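How Far Off Is a Machine That Clears the Table?

Maricruz Gallegos has spent nine years getting robot arms to pick things up and put them down again, and she is not impressed by most of what she reads about them.
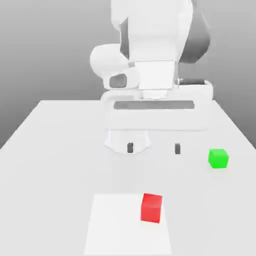

"People ask me when they can buy one that does the dishes," she says. "I tell them I can sell you a dishwasher today. The part you want is somebody to load it, and that part we don't have."

Gallegos runs the manipulation group at Stoltitz, a small company that writes control software for arms made by other people. Much of her team's work happens in simulation, on plain tables with colored cubes. A trained program gets a goal, such as putting one cube on a mat and leaving another alone, and it tries that goal over and over with the cubes in different spots.

She knows how that sounds next to a sink full of pans. "A cube is the easiest object there is. It has flat sides, it doesn't bend, it weighs what you tell it to weigh. If you can't do cubes you can't do anything. But doing cubes doesn't mean you can do a fork."

The gap shows up in the numbers. In the last round of tests before the holidays, a program that had done well in simulation was moved to a real arm and asked to sort small boxes on a bench. It got 70 percent of them into the right place. With soft packages, the kind that snacks come in, it got 49 percent.

"Forty-nine is bad," Gallegos says. "If you hired a kid for the summer and he dropped every other bag, you would have a talk with him."

Abundio Trujillo would like that figure to be higher. He manages the packing floor at Nutness, which sells roasted nuts by mail and has been trying out the Stoltitz software since January on one station at the end of a line. The station puts sealed bags into shipping boxes. A person works beside it.

"It's fine on the tins," Trujillo says. "Tins it can do all shift. The bags slide around, and it grabs the corner and the corner folds. Then my guy reaches over and fixes it. So have I saved a person? No. I've got a person watching an arm."

He keeps a log of every time someone has to step in. When we spoke, it stood at 967 entries. Most of them are a bag that slipped. Some are a box that came down the line with a flap closed, and a few, he says, are somebody leaving a coffee on the bench.

Still, he has not asked for the station to be taken out. Packing tins is dull work that is hard on the wrists, and he has trouble keeping people on it. "If it only ever does tins, I'll keep it for tins."

Gallegos thinks shops will see useful machines well before homes do. A packing line can be changed to suit the arm -- the height of the bench, the lighting, the order things arrive in. A kitchen belongs to whoever lives there, and they will not move the toaster for a robot.

She is also careful about videos. "You see one good run. I want to know how many runs there were. I want to know who set the table up again after each one."

Asked what chore she expects to see done first, she takes a while to answer. Putting toys in a bin, maybe, if the floor is clear and no one minds it being slow. Folding laundry is further away. Washing a glass by hand she would not put a year on.

At home she has a robot vacuum, which she likes. It got stuck under the couch twice this month. "I pulled it out by the bumper and it went back to work," she says. "Right now that's the deal with all of them."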